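# Tuvik Folding Notes – README

4 min read · 14 shares · 2 comments

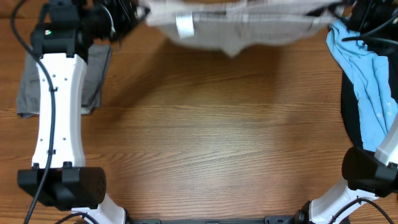
Tuvik is a collection of written notes and stills on the handling of household cloth at a table: picking up, opening out, laying flat, folding and stacking. The items are ordinary ones – dish towels, napkins, pillowcases, T-shirts, small blankets. The README covers what is in the release, how the notes are laid out, and the known gaps.

## Contents

- `notes/` – 400 entries, one plain text file per entry
- `stills/` – stills, named to match the entry they belong to
- `items.csv` – one row per cloth item, 205 rows
- `terms.md` – the word list used in the entries
- `CHANGES` – edits since the first release

An entry covers one item and one handling step. Longer folds are split over several entries that share a group number. Items may appear in more than one entry, and a few rows in `items.csv` have no entry yet. These are marked `pending`.

## Fields in items.csv

`item_id` – integer, never reused.

`kind` – towel, napkin, pillowcase, shirt, blanket, other. "Other" includes aprons and one oven mitt that was entered by mistake and kept so the numbering would hold.

`color` – plain color word. Off-white, cream and ecru are all entered as `off-white`. Earlier drafts kept them apart and the entries did not agree with each other.

`weight_g` – dry weight on a kitchen scale, to the nearest gram.

`long_side`, `short_side` – in centimeters, measured flat and smoothed by hand. Shirts are measured hem to collar and across the chest, sleeves ignored.

`tag` – yes or no. A care tag, size tag or sewn patch all count as yes. The text on tags is not transcribed.

`wash` – new, washed, or unknown.

## Handling steps

The step names come from Regula Pichler's original sheet and have been left alone except for spelling.

`lift` – cloth leaves the table at one or more points.

`span` – cloth is held at two points with the edge between them off the table. Slack in the lower edge is allowed. If the edge is pulled straight, use `taut` in the remarks.

`lower` – the free edge touches down first and the rest follows.

`smooth` – flat contact, moving outward from the middle.

`fold_half`, `fold_third` – first fold only. Second and later folds take a suffix, as in `fold_half_b`.

`stack` – folded item placed on another folded item.

A crumpled item normally starts at `lift`. If two corners cannot be found on the first pass, the entry stays at `lift` and the remarks say which corner was missing. Do not enter `span` for cloth held at a single point, even where it hangs open.

## Table surface

Entries record the surface as `wood`, `laminate`, `cloth-covered` or `other`. Surface matters mostly at `lower` and `smooth`. Thin napkins slide on a finished top and the first fold drifts; a blanket does not move much on anything. Tables are wiped and dried before use. Crumbs and lint show up on pale cloth and have caused items to be pulled and washed again, with a second row in the table.

Shadow under a raised cloth is not a mark on the surface. Several early entries had `stain` in the remarks for this reason – corrected by Burgi Schwaiger in the December revision.

## Remarks

Free text, short. Preferred wording is in `terms.md`. Common cases:

- `sag` – lower edge hangs below the held points
- `twist` – one held point is turned over relative to the other
- `tag out` – tag is on the visible side
- `inside out` – shirts and pillowcases only

Waltraud Leitner checked remarks against stills for the towel and napkin groups. The shirt group has been read once, by Mal-soon Choo, and should be treated as draft.

## Known gaps

Fitted sheets are absent. Two attempts were made and neither set of notes could be followed by a second reader. Dark cloth is thin on the ground compared with pale cloth. Blankets above 2 kg were left out because the kitchen scale stops there. Wool is not separated from wool blends.

Weights for items 1 to 14 were taken before the scale was replaced and have not been repeated.

## Corrections

Send corrections with the `item_id`, the entry file name and the field. Changes to step names go to Ankica Đorđević, who keeps `terms.md`. Please do not renumber items in a patch.

2 comments · 14 shares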